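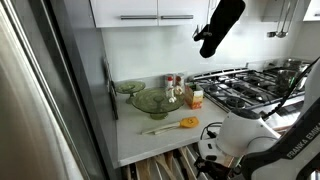
My project started with a question my mom asked me over the phone in October: why does your apartment always smell like onions the next day? I said it was because I cook a lot, she said it was because I never turn the fan on, and we left it there until I needed a topic for my building science class. So this report is about kitchen air, meaning what happens to the steam and smoke and grease when regular people make dinner, and whether they do anything to get rid of it. Most of us have the same basic setup to work with, a gas stovetop at one end of a white counter with cabinets up on the wall, and we just don't think about air much. I sure didn't!

My partner on this was Kyung-tae Sung, who did most of the survey while I did most of the measuring (and most of the cooking, and I'd like that noted for the grade). We worked in Dranham, mainly in two apartment buildings called Clesa and Lemieux. Clesa is the older one. Its range hoods are supposed to send air up a shared duct to the roof. Lemieux is newer and has the kind of hood that pulls air through a filter and blows it right back into the room, so the steam isn't going anywhere, it's just taking a little trip.

The survey

We put a paper form in every mailbox in both buildings, 494 of them, and got 153 back. Kyung-tae was hoping for more, but our instructor, Nkrumah Zakaria, told us that was a decent return for a form with no prize attached. We asked how often people cook, what kind of stove they have, if they use the fan, and if not, why not.

The number one reason for not using the fan was noise. I kind of knew that was coming, but I didn't expect people to write so much about it. One person said they turn it off whenever the phone rings and then forget about it until bedtime. Another said it wakes the baby. The second reason was "I only use it when something burns," and I have to admit that was me before this project. A few people in Clesa said their neighbor's cooking comes in through their hood, so I went and read up on shared ducts for way too long. (Short version: if the roof fan is weak, the air goes wherever it feels like going.)

The measuring part

We borrowed a humidity and particle meter from the department, an Eltanus, a gray thing with a very annoying beep. The plan was to cook the same meal each time and take readings with the fan off, on low and on high. The meal was fried onions and a pot of boiled pasta. I picked it because it's cheap and it makes both smoke and steam, and I got really tired of it.

The pot held 2000 milliliters of water every time, and I started the onions when the water boiled. The meter sat on the counter at the far end from the burners. We stopped a run early if humidity passed 80 percent, mostly so we wouldn't peel anybody's paint. That happened with the fan off and the window shut, and only in the smallest kitchens. 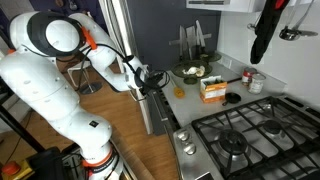
What we found

In Clesa, turning the fan on made a clear difference, even on low. The particle readings came down faster after cooking and the smell was mostly gone by the time we finished the dishes. High was better than low, but the gap was smaller than I'd guessed, so if noise is what's bugging you, low is worth doing.

In Lemieux the fan helped a bit with grease and hardly touched the humidity. Opening a window did more than the fan did. Opening a window and running the fan together was the best of everything we tried there, though it was cold out and I wore my coat to drain the pasta.

Using the back burners instead of the front ones helped in both buildings. I'd never heard that before and now I tell everyone. The hoods don't stick out far enough to catch what comes off the front.

What I'd do differently

I'd clean the filters first. We didn't think of it until we were nearly done, and when I pulled one out in Clesa it was so clogged that I'm not sure what we'd been measuring up to then. We washed it in hot water and dish soap and ran that kitchen again, and the readings were better, but we didn't have time to redo the others. So the Clesa numbers are probably worse than they should be.

I'd also add a question about filters to the survey. Kyung-tae thinks most people don't know theirs comes out. My mom didn't.

Turned in March 31, 2019, with the survey form and the reading sheets attached.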